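居家整理与小仓储入门 第四讲讲义：包装、搬运和“东西到底放哪儿了”

上次课讲到一半就下课了，货位编号那块没讲完，所以这一讲先把尾巴收掉，再讲包装。讲义我课后又改过一遍，跟课堂上放的那版有些出入，以这一版为准。

一、接着说货位编号

上回有同学问，家里就一个储物间，有必要编号吗？我的看法是看你多久进去一次。天天进去的地方，脑子就是最好的目录。半年才进去一回的地方，你绝对记不住，别高估自己。我自己那间小库房在Pratport，面积不大，架子上一共119个格子，刚开始我也觉得不用编，结果头一个冬天找一卷封箱胶带找了一下午，最后又出去买了一卷。

编号的办法越土越好。架子用字母，层用数字，从下往上数（从下往上这点请记牢，因为以后加层是往上加的，从上往下编的话加一层就全乱了）。格子从左往右。写出来就是B-2-4这种样子，贴在格子的前沿，别贴在箱子上。箱子会搬家，格子不会。

箱子上另外贴一张条子，写三样东西就够：里面大致是什么、放进去的年月、最后该回到哪个格子。有人喜欢写得很细，每件都列出来，我试过，坚持不了两个月。你拿走一件不改单子，那张单子就开始骗人了，骗人的单子比没有单子更耽误事。

二、纸箱怎么挑

这一节考核里会用到，大家看仔细一点。

纸箱按瓦楞层数分，常见的是三层和五层。三层的轻，装衣服、靠垫、毛绒玩具没问题；书、罐头、工具，老老实实用五层。判断的办法很简单，看断面，一道波浪是三层，两道波浪是五层。再用拇指按一下箱面，一按就塌下去还弹不回来的，多半是受过潮，再便宜也别用。

旧箱子能不能用？能用，我自己大半都是旧箱子。但是要看边角。边角软了，码在最上面一层可以，码在底下就是给自己找麻烦。开口那一圈撕得毛毛糙糙倒不要紧，不封口的短期周转箱无所谓，要封口的话胶带粘不牢，那就换一个。

尺寸方面，新手最爱犯的毛病是箱子越买越大。大箱子装书，装满了谁也抬不动，装一半又浪费地方，上面再压一箱，中间就瘪了。我的规矩是重的东西用小箱，轻的东西用大箱，听着像废话，可是每次搬家我都能看见有人用装棉被的箱子装字典！

还有一点是统一规格。家里箱子最多留两种尺寸，能互相码齐的那种。我以前图省事，什么箱子都留，最后那堆东西像座假山，抽一个要倒三个。后来咬牙清掉一批，留下70个，全是同一个底面尺寸，一下子清爽了，连走路都宽敞。

三、填充物

填充的目的是让里面的东西不晃。箱子装好以后，抱起来轻轻摇一摇，听见动静就再塞。材料不用专门买，旧报纸、包装里带来的气泡垫、穿不着的旧毛巾都行。报纸有个缺点，油墨会蹭到浅色瓷器上，所以贴着瓷器那一层最好用白纸，外面再裹报纸。

塑料袋能不能当填充？临时的可以，团一团塞在缝里，轻，也不掉渣。长期存放我不太赞成，它撑不住力，过几个月就瘪了，而且袋子里要是闷着一点潮气，挨着它的布料容易有味道。

易碎品立着放比平着放稳，盘子尤其如此。这个大家回家可以自己想想碗柜里的沥水架，道理是相通的。
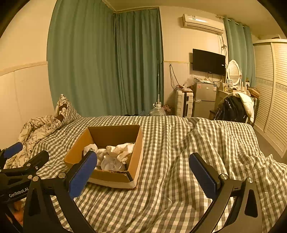
四、拆箱和回收的顺序

很多人装箱很讲究，拆箱一塌糊涂。我的做法是先定一块“拆箱区”，什么平面都可以，要紧的是周围留出走路的地方。一次只开一个箱子，里面的东西归了位，填充物进一个大袋子，箱子压平靠墙，然后才开下一个。同时开三个箱子的人，晚上十点一定坐在地上发愁，我说的就是我自己，去年七月换库房那回就是这么过来的。

压平箱子之前先把旧标签撕掉或者划掉。不划的话，下次用的时候条子上写着“冬被”，打开是锅盖，这种事我碰到过不止一次。

填充物要分开留。还平整的气泡垫卷起来，纸类叠好，揉烂的塑料袋直接处理掉，别舍不得。给填充物也留一个固定格子，满了就停，不要再往里收。我给它的额度是一格，超过一格就说明我又在囤了。

五、一点关于工具的题外话

有同学课间问我用什么软件登记。我用过两样，一个叫Vusaron，功能全，扫码、分类、提醒都有，可是每次录入要点好多下，我嫌烦；现在用的是Oksanen的表格模板，就六列，打开就能填。你们用纸本子也完全可以。工具这东西，用得下去的就是好的，别花一个周末选软件，柜子还是老样子。

标签机我不推荐初学者买，一支粗一点的油性笔，加一卷纸胶带，够用很久了。纸胶带好撕，换标签不留胶印，颜色还可以拿来区分房间：厨房一种，卧室一种，杂物一种，再多就记不住了。

六、课后练习

请在下次课之前，挑家里一个你超过三个月没打开过的箱子，打开，把里面的东西分成留、送、扔三堆，重新装一次，按第一节的办法写好条子。过程随便记几笔就行，半页纸，字迹潦草没关系。重点写一写有没有什么东西让你犹豫了很久，为什么。

有余力的同学可以再做一件事：给家里的一个架子编号，画一张草图带来。上一期班里交上来的图有93张，风格千奇百怪，有画得像地铁线路图的，我到现在还留着，翻起来很开心。

Futidum那边的仓库参观还在联系，定下来我会在群里说。要去的同学请穿平底鞋，不要带大包，进门要换反光背心，衣服口袋里的零碎提前掏出来。

下一讲讲潮气和虫子，请把家里用过的干燥剂包装留一个带来，我们对着上面的成分说明看一看。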